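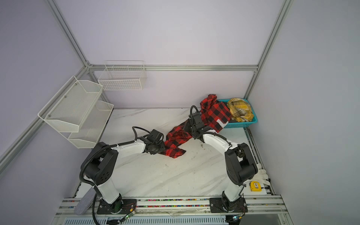
Hiwot Abera
Tutor, Manipulation Practical, Naltbridge

Handout: Teaching two arms to fold a shirt

In this practical you will guide the two follower arms from the leader arms, and the computer will record the joint positions together with all camera streams. One recording, from the first movement to the release of the folded shirt, we call an episode. Your group should deliver 100 episodes before the June review.

1. Taking the shirt from the basket

Grip only the shirt you need. At the start of the task one end can still hang on the rim of the basket while the rest is already on the table, and the operator is tempted to pull quickly. Please move slowly. The policy learns your speed as well as your path, and a hurried pull in the recording will be a hurried pull later.

Keep the second gripper near the cloth, so that it can take over without a long travel. If you lose the grip, do not stop the episode. Open, go back, grip again. These corrections are useful for training, and in the Prandov set we kept all of them.

2. When is an episode finished?

The shirt is a rectangle in the middle of the table, the placket is on top, and both grippers are clear of the fabric. Hold the arms still for 2 seconds before you press the pedal. The orientation of the print is not part of the criterion.
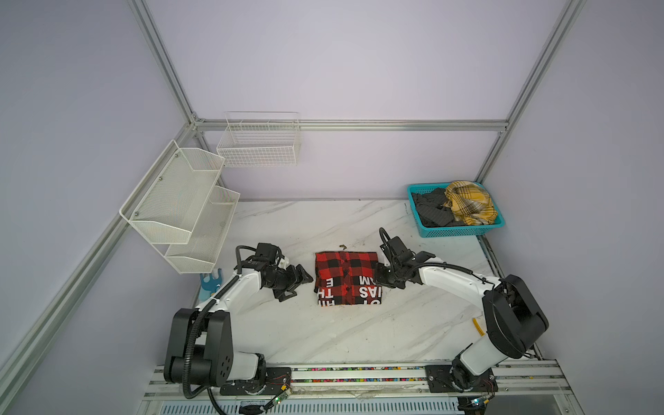
3. Use the wrist view

From the overhead view it is difficult to judge how the fingers stand to the edge of the cloth. Look at the wrist view before you close. With a checked fabric you can use the squares as a ruler: choose one square, and bring the fingertips to the same place on it in every episode. Pay attention to the buttons also - a button between the fingers feels like a good grip on the leader arm, but it slips. 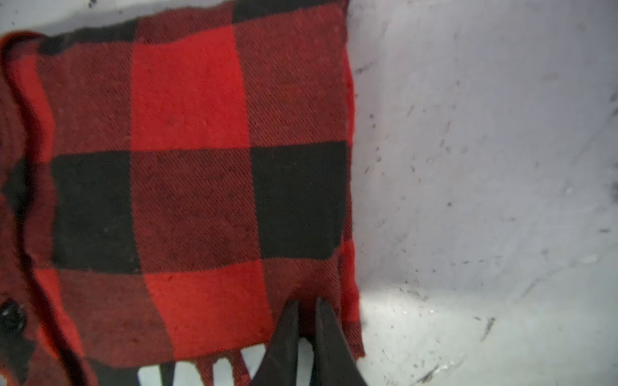
4. Spreading

This is the part where students have the most different habits. Some flatten the left half first and leave the other half in a heap, some pull both sides at once. Either is allowed, but agree on one in your group and write it in the log. Mixed strategies were the main weakness of the Tefera recordings, which had 700 episodes and trained worse than a smaller set by one patient operator.
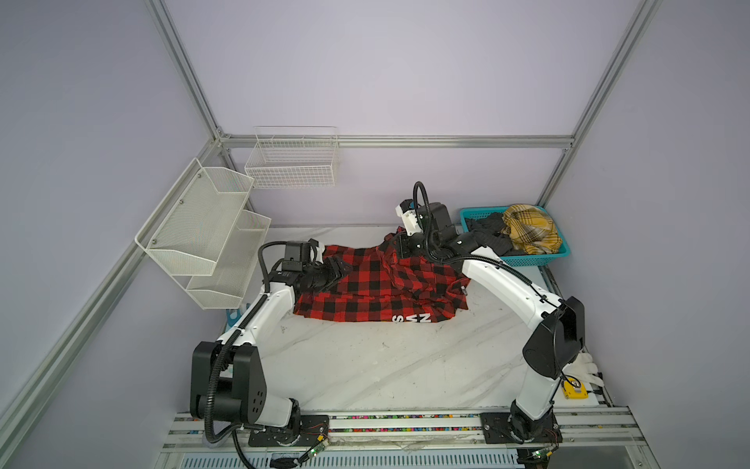
By Hiwot Abera | 19 February 2021

Notes after the lab session: several groups asked if they may rest one gripper on the cloth while the other one lifts. Yes, you may, if the pressure is light. Please also check the colour balance of every camera before the first episode, and name your files by group and operator.

Reading for next time: chapter on action chunking in the Haltimberg course notes. You can skip the proofs.

12 shares | 3 comments
Subscribe to our newsletter for new course material. You can unsubscribe at any time.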